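4.2 Thin packaging and the two-handed pour

Of all the kitchen chores in the Lellow set, emptying a soft bag into a bowl was the one we most looked forward to. It takes a person a few seconds and no thought at all. For a machine it brings together nearly everything that is still hard about housework: a thing with no fixed shape, a grip that has to be firm at the top and gentle below, and contents that move the moment the bag is tipped. Earlier work by our group (Howlader and Figueroa, the Stavley report) dealt with boxes, jars and stiff pouches, and the results there were good enough that we felt ready for something floppier.

The full set holds 651 demonstrations across 4 chores, all recorded with hand-held grippers so that the people doing the work could move at a natural pace. Bag handling is the largest of these chores and, to our minds, the most fun to watch. Each demonstration uses 2 grippers. One holds the bag up by its top while the other is free to steady, pinch or tug lower down, and the demonstrator decides which hand leads. We gave no script beyond the goal. Siriwardena, who is left-handed, worked out a way of swapping the leading hand in the middle of a pour, and the policy later picked it up in a handful of trials – a lovely surprise for all of us.
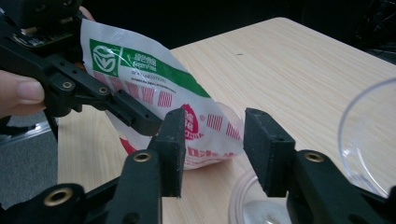

Figure 7. A bag held from above during the bag-handling chore, with the second gripper open in front of it.

Our main interest in this chore is the moment of the second grasp. A rigid package gives the policy a stable edge to aim for, and that edge stays put while the fingers close. A thin bag behaves quite differently. Its outline changes with every small movement of the holding hand, and the printing on it changes too, which matters more than we had guessed. In Figure 7 the green band and the red lettering near the bottom are bent by creases and broken up by highlights from the glossy plastic, so a model that has learned to find a package by its label has very little to go on. The bulge at the bottom is a better guide. We found that the Bepari encoder, when trained with heavy colour and contrast changes, paid far less attention to print and far more to the overall shape, and its second grasps improved noticeably in the same kitchen and in one it had never seen.

Clear containers were the other sore point. They take on the look of whatever table they stand on, and the depth estimate often placed the rim too low or missed it altogether. Kumarasinghe suggested adding a short pause before the pour, during which the wrist tilts slightly and the rim is viewed from a second angle. The change was simple to make and it cut spills more than any change to the network did. We have since used it in the Zetdale trials as well, where the containers are deeper and the lighting is harsher.

Can a machine do this chore yet? On a good day, with a bag it has met before, yes, and it is a real pleasure to see. With a new bag it still hesitates, and it sometimes lets go too early when the load shifts. Đặng's notes from the September sessions put most of these failures down to the holding hand, whose grip was learned from bags that were fuller and heavier. We are now collecting demonstrations with nearly empty bags, and Section 4.3 looks at how much of the gap they close.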